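Valtonen Desk Shelf, three months in

The Valtonen shelf gets recommended in every small apartment thread, usually by people who have owned it for a weekend. I bought mine last May and waited before writing anything down. The pitch is that it takes the mess off your desk. Mine moved the mess up 16 inches.
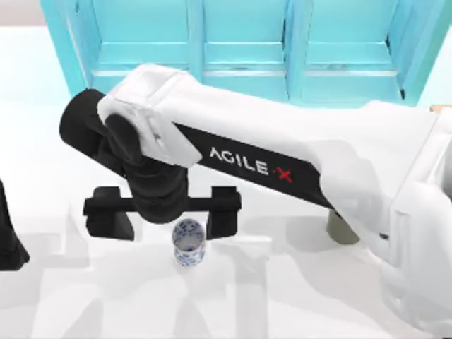
Assembly took me two evenings. The instructions say 23 minutes, which I can only believe if you leave the back panel off. The cam locks are the same cheap kind Jorkdale uses, and one stripped before I had put any real weight on it. Support mailed a new one – fair enough – but it came with a coupon for another shelf.

It does stand straight, I'll give it that. The finish marks easily and the compartments are too shallow for a binder. For the price I expected better edges.
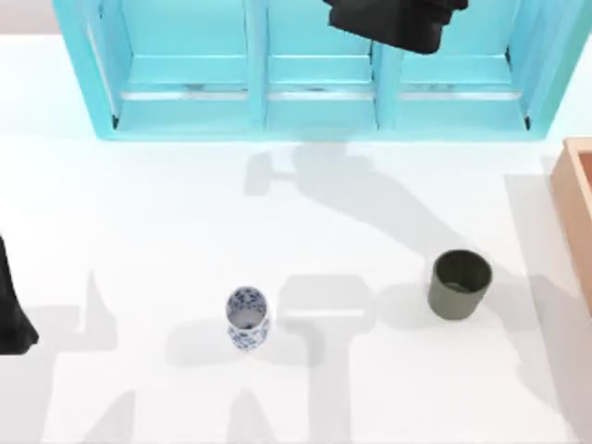
A reader who has the Cunent version wrote in to say that hers has held up for years with cookbooks on it, and that I should have glued the dowels. Maybe so. The box doesn't mention glue. I'd still measure your binders first and wait for a sale.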